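Plostulik bin picking add-on
From Hinds, Grustthorpe

Plostulik began as a question our small research team couldn't leave alone: can a robot learn where to take hold of a part simply by trying, over and over, with no drawing of the part to help it? We've spent a good long while on that question (longer than we told our families we would!) and we're very pleased to offer the method as an add-on you can use in your own lab.

The idea is an easy one to follow. The arm tries a grasp, the software notes whether the part was lifted, and each result changes how the next place is chosen. We start every new kind of part with 300 tries picked more or less at random, and after that the method takes over and does its own choosing.

In our longest trial we made 1460 tries with plain bars. After the first 900 the rate of failed lifts had settled nicely, and the rest were spent on the awkward cases, by which we mean bars lying close together or up against a sloping side. Those are still the hardest, and we'd rather you heard it from us before you order.
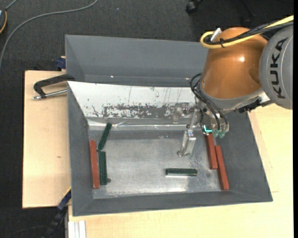
Filtero, the part of the package that throws out doubtful results before they are learned from, comes included. It looks back over the last 40 tries and sets aside any that don't agree with the rest, and you can turn it off if you like to do your own sorting (some of our users do, and we enjoy hearing how they get on).

In the package: the Plostulik software, Filtero, our trial records and a printed setup guide. Arm, gripper and bin are not included. Please write to us at Grustthorpe for a price, and do tell us a little about your parts when you do.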